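Home Docs Data Releases Contact

# Feninlow Packaging Terms

Feninlow is a glossary of words used in household recycling guidance, with one preferred term per concept and a list of rejected variants. It is kept as a plain CSV file. Version 3 replaces the September release.

## Fields

- `term`: preferred form, singular, lower case
- `variant`: other spellings and regional words, separated by semicolons
- `part_of`: parent term, blank for whole containers
- `note`: free text, 32 words at most
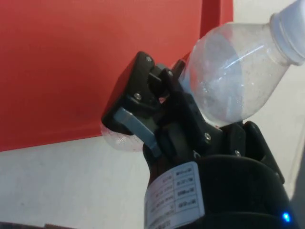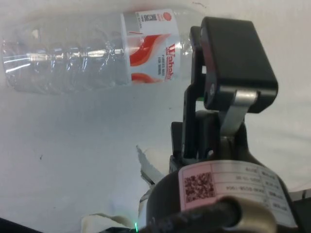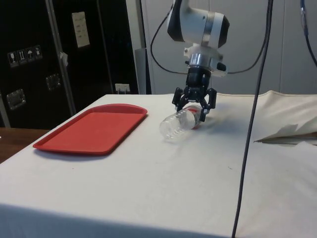 Terms for parts are entered separately from terms for whole containers, and `part_of` must point to an existing row. Sleeves, caps and labels each have their own row, even where local guidance treats them as one item. The clear plastic water bottle, as in all three pictures, is filed under `drinks bottle`, with `water bottle` as a variant. Colour and brand are not recorded. Crushed and whole containers share a row.

## Known problems

Two rows for `tub` have conflicting parents. The Pravley word list was merged by hand and 12 of its variants have no source. Rows taken from Neltetti use the older spelling of `aluminium foil tray`.

## Maintainers

Asmaa Abdel Hamid (terms), Szabolcs Lakatos (file checks). Send corrections as a single changed row, with the old row quoted.

Related

- Pravley word list
- Neltetti kerbside leaflets, plain text
- Feninlow changes, version 2 to 3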